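**Vudano kitchen set - August progress note**
Prepared by Tassanee Kongkaew for Dwight Fehr

Collection in simulation reached 460 accepted episodes this month. A further 91 were rejected at review, 60 of them for object interpenetration at reset and the rest for operator timeouts. Vichien Nuchit has changed the reset check so that overlapping meshes are caught before the operator takes control.

Object placement is now randomized per episode. Lighting is still fixed, and the shadows are too uniform across the set. Hường Lục is working on this and expects a first version by Friday.

Grasps near tall or crowded objects remain underrepresented - 27 episodes so far. Operators have been asked to favor layouts where the target sits close to a neighbor.
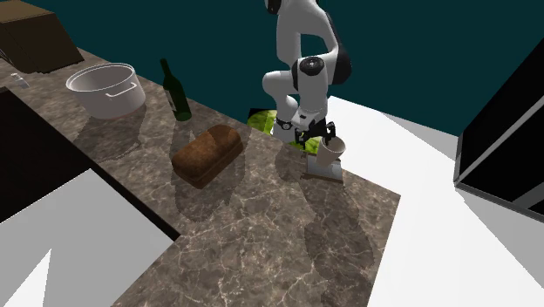

*Fig. 1. Simulated counter layout, gripper beside the cup and lettuce.*

Next period: complete the crowded layouts, retrain the baseline on the full set, and hand the episode index to Sombatkul. Additional storage is needed before the retrain; the request is with Nipon Chaimongkol.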